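Osto Room Tasks: dataset card and README

Maintainer: Rok Perić
Last revised: February 6, 2022
Status: second release, replaces the May files

Summary

Osto Room Tasks is a set of recordings of bed and linen work, made with hand-held two-fingered grippers. It was put together at the Triltatstead site of Brarnine, which runs staff lodgings and is trying out automation for part of its room work. The set holds 2,028 episodes from 163 sessions. Nine members of the room staff did the recording, all during paid hours.

Contents

episodes/ — one folder per episode, video and gripper width
sessions.csv — session number, operator code, room code, task
tasks.csv — short task names and the wording given to operators
excluded.csv — 313 episodes left out of the count above, with the reason for each

Tasks covered are picking up a cloth, folding a cloth, pulling a sheet flat and moving small items off a bed. Pillow work was recorded but is not released. Operator codes are not linked to names in any file.

Intended use

Training and testing of policies for soft items on wide, flat surfaces. The set should not be used to rate staff. Episode length depends on the task wording and on how often the operator paused, and the site agreed in writing that timings would not go to line managers.

Effect on the work

The Kuipers arm on trial at Triltatstead folds cloths at a fixed bench. Bed making is still done by hand. Since the trial began, two of the nine operators have moved to half-time recording and checking, at the same grade. The others report less bench work and more walking between rooms — the rota had not allowed for this and was changed. Checking the arm's output takes roughly a third of the time that folding took, but it has to be done at set hours, and several staff dislike that.

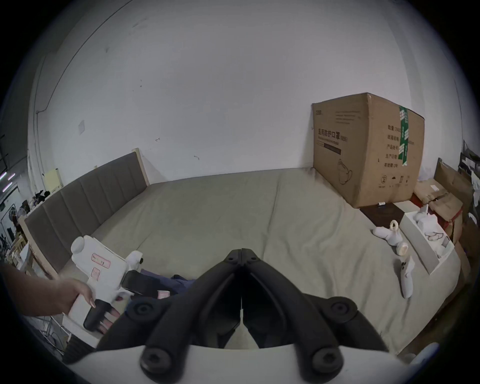

Does the arm replace a member of the room staff?
At Triltatstead it has taken over part of the folding and no full post. The site has made no promise beyond the end of the trial.

Known limits

Plain sheets are far more common than patterned ones. Left-handed operation is rare. Gripper width is missing from the first sessions and is stored as an empty field, so loaders should test for it.

Changes

Second release: room codes corrected, excluded.csv added, task wording given in full.

Corrections go to Rok Perić, with the session number in the subject line.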